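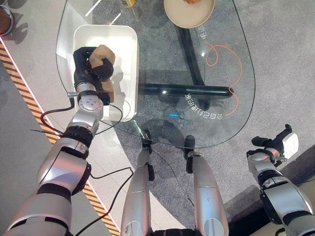

White plastic bin on a clear glass tabletop.

What holds up a glass table

Glass tables are bought by shape and price. The numbers that decide how long one lasts are usually on the second page of the spec sheet, under thickness, edge finish and support spacing.

Most clear tops sold for homes are soda-lime float glass, cut and ground to size and then tempered. In tempering, the sheet is heated until it begins to soften and is chilled fast with air jets. The surfaces set first. As the core cools it pulls on them, leaving the faces in compression and the middle in tension. A scratch has to get through the compressed layer before it can run.

The cost is that a tempered sheet can't be cut or drilled afterward. Holes for fittings go in before the furnace. When Leone, a furniture maker, moved the bolt holes on its Grorkby table in September, 17 finished tops had to be scrapped.

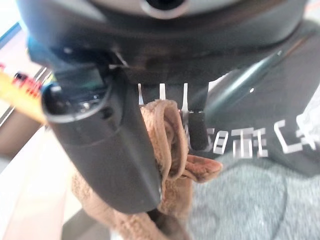

Faint reflections on a matte dark gray surface.

Glare is the complaint dealers hear second most often, after fingerprints. Acid etching scatters the light but holds grease in the texture, so an etched top needs detergent where a polished one needs only a damp cloth. Etching one face - the lower - keeps the top easy to wipe and does little for glare.

Edges fail more often than faces. A corner struck by a chair arm sees a small contact area and high stress, and any chip left from grinding makes a ready starting point. A flat polished edge with a small bevel on both sides is the usual choice. Pencil edges look softer and cost more to grind. 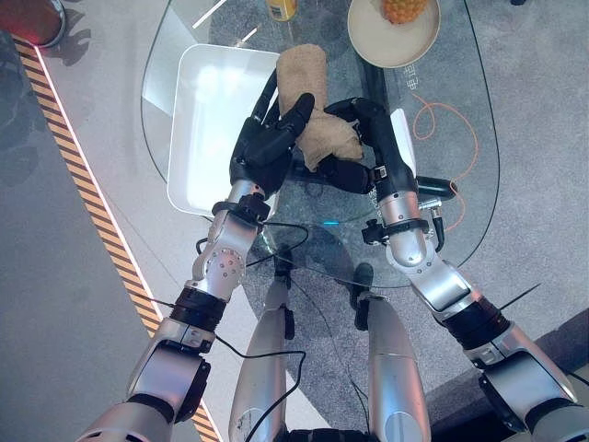 Returns and breakage

Plirside, a dealer in Vurnivell, went through 1,177 delivery records for glass tops and found 16 breakages. Most were edge damage in handling. One top broke at night with no load on it, a pattern that fits a nickel sulfide inclusion, a tiny flaw that grows slowly inside tempered glass. Heat soaking after tempering breaks many such sheets at the plant, but it adds a furnace cycle and is often skipped on furniture.
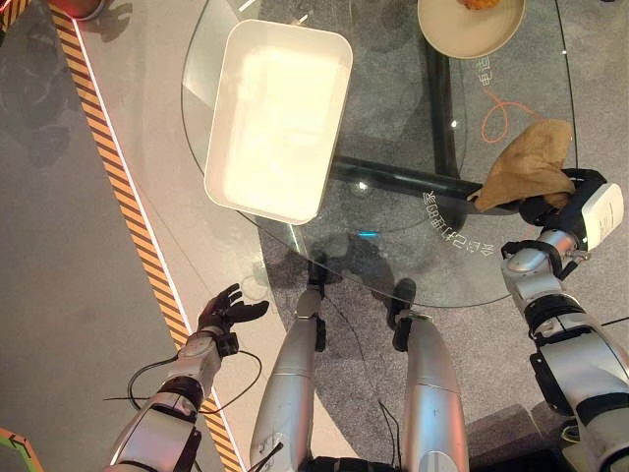
Satish Kaushik would start with the pads. "People ask for thicker glass when the rubber under it has gone hard," he said. "Change the pads, check that the base is level, then talk to me about thickness."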